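What Happens to Old Electronics in Our Town?
Final Project Report, Environmental Studies

Introduction

When our group first sat down in January to pick a topic, we went back and forth for a long time. One of us wanted to do food waste and another wanted to do the river, but then we got to talking about the drawers in our own homes, and every single one of us had a drawer with dead phones and chargers in it. So that became our project! We wanted to find out what people in Zolosmont do with electronics they no longer use, and why so much of it never leaves the house.

How we did the survey

We wrote a short survey with 11 questions and tested it on our families first, which was a good thing, as two of the questions confused everybody. After fixing those we handed out paper copies at the Murakami Library and outside the Dikero grocery store, and we also put a link in the school newsletter. We collected 391 answers in all, far more than we had hoped for. People were very kind about stopping to talk to us, even in the cold, and some of them told us whole stories about their first computer.

One weak point is that the library crowd was mostly older and the newsletter crowd was mostly parents, so people in their twenties are probably missing from our results.

What gets thrown out

Phones, cables and small kitchen gadgets came up again and again in the answers. Many people did not think of things like a talking toy or an electric toothbrush as electronics at all, and put them in the regular trash. But most of these have a circuit board somewhere inside, and a board holds copper and solder that should be kept out of a landfill.

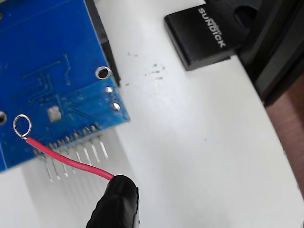
Why people hold on to things

The most common reason was worry about personal data - photos especially. The second was simply not knowing where to go. The Flirnar drop-off center takes small electronics for free, but it closes at 4 in the afternoon, and it is a long trip without a car. Several people asked us for the address on the spot, and we wished we had printed it on a card.

What we would suggest

We think a collection box at the library would help a lot, as it stays open until 7 and people are going there anyway. A simple sheet on how to erase a phone could hang right next to it.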